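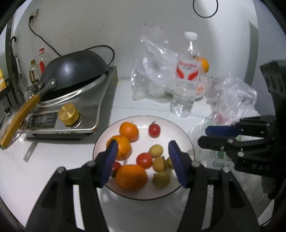 Fonis @fonis_builds · Monday, May 29, 2023

Gripper build, bench notes. Linkage jaws, blue finger pads, fruit plate as the test set. Oranges and cherry tomatoes within one opening width.

Tomatoes set the force limit. Oranges set the stroke. Everything else is tuning.

Pads are the 2 mm sheet from Royer. The first set tore at nearly 480 cycles, so I rounded the edges.

Next: log 3,000 closes at 40% current, then re-check play at the pivots.

Filed under: Home Robotics, Grippers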